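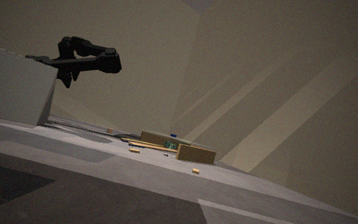
Itero Planner 12
Motion planning and scene software for arms, from Rarka

Updated 12/01/2025

In stock: download license, ships by email same day
Also sold as a bundle with Gkikas perception module (see below)

What it does

Plans pick and place moves for a single arm in clutter. You give it a scene, a gripper model and a goal. It gives back a timed joint path, checked for collisions against everything in the scene file. Boxes, thin sticks, small blocks, fixed stuff like pedestals and walls. Runs against the simulator first, then same script against the real controller. No rewrite.

Works best with mixed table scenes where big cartons sit close to small parts and the gripper has to come down between them. Small yellow blocks out on open table are the easy case. Anything tucked in a gap between two boxes is where you want the slow approach turned on (Settings > Approach > Narrow).

What's in the download

Planner core, command line and Python
Simulator with viewer, free camera, you can roll and tilt the view
Scene editor, drag and drop, snaps to table top
Sample scenes, all editable
Gripper library, parallel jaw and suction
Logging and replay tool

New in this version

Scenes can now hold more than 200 loose objects before replanning slows down. Old limit was a pain, we know.
Thin objects handled properly. Earlier builds padded long sticks and planks so much that the planner treated the whole area as blocked. Padding is now set per object.
Stacked items keep there parent. Move the box and the small piece on top moves with it in the plan.
Random placement tool, set a seed and get the same layout back every time
Replay export to plain CSV

Perception add-on (Gkikas)

Takes depth camera input and builds the scene file for you. Fits boxes to cartons and blocks, labels by color and size, passes it to the planner. Tuning needed for shiny parts. Transparent parts not supported yet. If you only work in simulation you don't need it, the simulator already hands over exact poses.

Specs

Part number: 1214
Arms: one per license, 6 or 7 joints
Path points per plan: up to 2000
Scene format: JSON, mesh import from STL and OBJ
OS: Linux, Windows (viewer only on Windows for now)
Graphics card: needed for viewer, not for planner
Controller link: Elport driver, included

Before you buy

Check your controller is on the Elport list. If it's not, write us first, some older ones work with a small patch. Mobile bases and two arm cells are not covered by this license. Conveyor tracking is a seperate product.

Support

Email support for 12 months, updates too. After that the software keeps running, you just stop getting new builds. Renewal at the price on your account page.

Floating licenses for labs and classrooms, ask for a quote. Please say how many seats and which arm.

Downloads

Install guide (PDF)
Release notes
Elport controller list
Trial version, full planner, scene size limited, no replay export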